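# Flindeck Paddle Covers: data card

Istis notes, November 2019
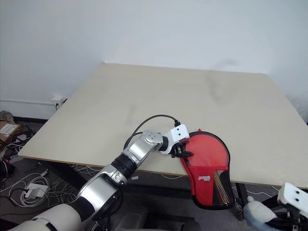 ## What this covers

Flindeck is a small set of records on table tennis paddle covers: how they are built, how they close, what people keep in them, and how they behave when they are put down on a table. It holds 148 entries for 29 covers. Most are the soft, zipped, racket-shaped kind, and a good many of those are red.

I took it over from the Mao list, which was kept as a spreadsheet and called nearly everything "good quality". That column has gone. If you liked it, the old file is still in the `mao` folder, and you are welcome to it.

## Fields

- `cover_id`: number written on the paper tag. Tags fall off. Check the colour too.
- `colour_main`: plain colour words only. The Mao list had "sport red" and "fire red" and I could not tell them apart.
- `colour_second`: used where one panel is darker or lighter than the rest.
- `closure`: zip, flap or drawstring.
- `trim`: colour of the zip trim, if there is one.
- `pocket`: none, mesh or solid, and which side it is on.
- `contents_seen`: yes, no or unclear. Mesh lets you see that something or other is yellowish, and I would not go further than that without opening it.
- `logo`: yes or no. Small printed marks are not transcribed.
- `rest`: flat, leaning, or over the edge.

## About the `rest` field

People ask why this is in at all. Makers like to say a cover "lies flat", and I wanted to know whether it does once a bat and a few balls are inside. So far the answer is a shrug. A cover with its rounded head on the tabletop and the rest hanging past the front edge goes down as `over the edge`, whatever you think it will do next. Please don't write "falling" or "about to fall". You don't know, and neither do I.

## Known problems

- Red is over-represented. Do not use this set to say anything about what colours people buy.
- Two covers share a tag number. Both are zipped, both have a pocket, and I have given up guessing which came first.
- Ronex supplied 4 of the covers and also a sheet of weights. The weights did not agree with my kitchen scales, so they are left out.
- `pocket` side was recorded from the wearer's view until June and from the front after that — I have fixed the ones I could find.
- Scuffs on the tabletop are not scuffs on the cover. Earlier entries mix the two.

## Use

Fine for sorting, labelling practice and arguments about zips. I doubt it is much use for judging how well a cover protects a bat, as nothing was dropped or soaked. Corrections are welcome if they come with a tag number.

Contact: Istis, Flindeck page | © Istis | Back to top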